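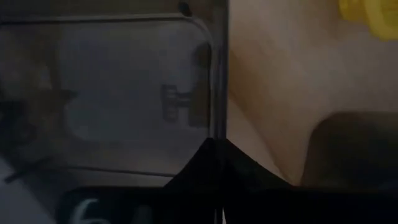 **Verkov court voids notarized-form rule for death certificate corrections**

9 March 2024

VERKOV — A state appeals court has thrown out a rule that required families to file a notarized paper form before the state would correct an error on a death certificate, finding that the Verkov Department of Records adopted it without the notice period required by law.

The ruling takes effect in 45 days unless the department asks the state's high court for review. Until then, local registrars may keep applying the rule, but they may not reject a request only for lack of a notary seal if the applicant has also submitted a sworn statement through Plorkel, the state's electronic records filing system.

The department said in a written statement that it was reviewing the opinion and had not decided whether to seek review.

At issue is a regulation the department put in place last August as an emergency measure. It replaced a procedure under which a funeral director, a physician or a next of kin could request a correction by filing a sworn statement electronically. Under the emergency version, next of kin were moved to a separate track and had to mail a notarized original to the central office in Wunlow. Funeral directors and physicians kept access to the electronic track.

State law allows a department to adopt an emergency rule without advance notice when it finds that public health, safety or welfare would be harmed by a delay. The finding must be in writing and must state the facts that support it. The panel said the department's finding cited "a risk of improper amendment" and gave no facts.

"A risk that exists whenever any form is accepted from any person does not describe an emergency," the court wrote. "The statute asks for a condition that is different in kind from the ordinary work of the office."

The suit was brought by Palaniappan Legal Aid, a nonprofit law office that represents survivors in probate and benefits matters. It argued that the rule was invalid on two grounds: that it was adopted without proper notice, and that it exceeded the department's authority under the state vital statistics law.

The court decided the case on the first ground only. It did not say whether the department could adopt the same requirement through regular rulemaking, which calls for a published proposal, a public comment period and a written response to the comments received. The opinion notes that the vital statistics law directs the department to require "satisfactory evidence" of an error but does not define the term.

A trial court in Wunlow had ruled for the department. That court held that the suit was moot after the department extended the emergency rule under a new rule number, and that Palaniappan Legal Aid would have to file again. The appeals court disagreed. The extended rule used the same text, it said, and a department cannot avoid review by renumbering a regulation while a case is pending.
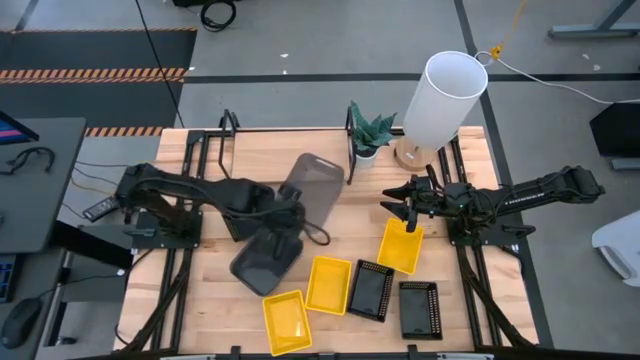 *Two black robotic arms at a wood-topped table with translucent gray trays and small baskets.*

Corrections to a death certificate can involve the spelling of a name, a date of birth, marital status, a Social Security number or the cause of death. The case does not affect cause-of-death amendments. Those may be requested only by the certifying physician or a medical examiner, and they are handled under a different part of the code.

For the other fields, an uncorrected error can hold up a life insurance claim, a pension transfer or the recording of a deed. Court filings by Palaniappan Legal Aid described estates in which a bank would not release an account when the middle name on the certificate did not match the name on the signature card.

According to the department's own filings, 1,000 next-of-kin requests were waiting for action when the record in the appeal was closed. The department told the court that the delay came from staffing at the central office and that the notary requirement added little to the time needed for each request. The panel said the cause of the backlog had no bearing on whether the rule was properly adopted.

The opinion directs the department to do the following once the ruling takes effect:

- Restore next-of-kin access to the correction request screen in Plorkel.
- Process pending paper requests under the procedure that was in force before the emergency rule.
- Notify applicants whose requests were rejected for lack of a notary seal that they may file again without paying a second fee.

The court declined to order refunds of notary fees. Those fees were paid to private notaries and not to the state, it said, and the vital statistics law does not provide for damages.

It also declined to set a deadline for clearing pending requests. Palaniappan Legal Aid had asked for one, pointing to a section of the law that tells the department to act on correction requests "promptly." The panel said that word alone does not give a court enough to fix a number of days, and that an applicant who believes a request has been delayed without reason may file an individual petition in the trial court.

Corrections already made under the emergency rule remain valid. The court said a certificate amended on the basis of a notarized form would also have met the earlier standard, so there was no reason to reopen those files.

One member of the panel agreed with the result but wrote separately on the question of mootness. That opinion would have treated the extended rule as a new regulation and then allowed the suit to go forward under an exception for short-lived government actions that are likely to be repeated. The difference does not change the outcome for applicants.

The ruling applies statewide. Local registrars do not decide correction requests from next of kin but do accept and forward them, and they are bound by the department's instructions on what a complete request contains. The department has not yet issued revised instructions.

Applicants with a request already on file do not need to submit it again unless they have received a written rejection. The earlier electronic form asks for the state file number, the field to be corrected, the correct entry and a copy of at least one supporting document, such as a birth certificate, marriage license or military discharge record.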